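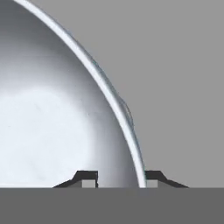 4.2. Prácticas de agarre en el entorno simulado

La asignatura dedica su segundo bloque al agarre de recipientes, y todos los equipos lo trabajan primero en simulación. El simulador, Arkitlow, permite colocar la cámara virtual a la altura de los dedos de la pinza, y ese fue el punto de vista elegido para revisar cada intento. La Figura 3 corresponde a uno de los ejercicios con piezas curvas de color blanco: los dos dedos quedan a la misma altura, el izquierdo superpuesto a la parte baja de la pieza y el derecho junto a la cara exterior del borde, cada uno con su almohadilla gris claro. A tan corta distancia la curva ocupa casi toda la mitad izquierda de la vista y no se aprecia el contorno completo, lo que obliga a los estudiantes a razonar sobre el borde y a prescindir de la silueta.

Figura 3. Vista cercana de la pinza y de una pieza curva blanca en Arkitlow.

Cada equipo recibió el mismo modelo de pinza y una superficie de trabajo plana. Podían modificar la altura de aproximación, la apertura inicial, la orientación de la muñeca y la velocidad de cierre. El resto de los parámetros, incluido el coeficiente de fricción de las almohadillas, estaba fijado por el profesorado. Se pidió a los equipos que entregaran un programa de control escrito con la biblioteca Fosex y un cuaderno en el que justificaran los valores elegidos.

Participaron 6 equipos, que registraron en total 1629 intentos. Un intento se consideró válido si la pieza permanecía sujeta durante 3 segundos tras la elevación. El registro guardaba la posición de los dedos, la fuerza estimada en cada almohadilla y la vista de la cámara virtual en el momento del cierre. Los intentos interrumpidos por un error de ejecución se conservaron en el archivo, pero no se tuvieron en cuenta al comparar los programas.

Los cuadernos muestran dos formas de plantear el problema. Varios equipos trataron el recipiente como un cilindro y buscaron cerrar la pinza sobre el diámetro. Con piezas anchas el planteamiento fallaba pronto, porque la apertura máxima no alcanzaba. Otros optaron por tomar el borde, con un dedo a cada lado de la pared. La segunda solución exige más precisión en el descenso — un error pequeño hace que un dedo empuje la pieza y la desplace sobre la superficie — aunque no depende del tamaño total del recipiente.

En las sesiones de revisión, de 60 minutos, cada equipo proyectaba sus vistas de cierre y explicaba en qué punto creía que se producía el contacto. Gönül Aksoy, responsable de las prácticas, pedía que la explicación se diera antes de consultar las fuerzas registradas. La discrepancia entre ambas cosas fue frecuente. En una imagen sin textura y con pocos tonos de gris, un dedo que parece tocar la pared puede encontrarse por delante o por detrás de ella, y los estudiantes tardaron varias sesiones en incorporar una segunda cámara a su rutina de comprobación.

También surgieron dudas sobre el propio simulador. El equipo Sriwong anotó pequeñas irregularidades en el trazado de algunos bordes y preguntó si afectaban al cálculo de colisiones. La geometría de colisión se define aparte de la malla visible, de modo que la pregunta no podía resolverse mirando la vista. Se les indicó cómo superponer ambas geometrías, y el procedimiento pasó a formar parte del guion de la práctica.

El paso al brazo físico Drevard se realizó en noviembre, con los programas ya entregados y sin permitir cambios en la lógica de control. Los resultados de esa fase se presentan en la sección 4.3.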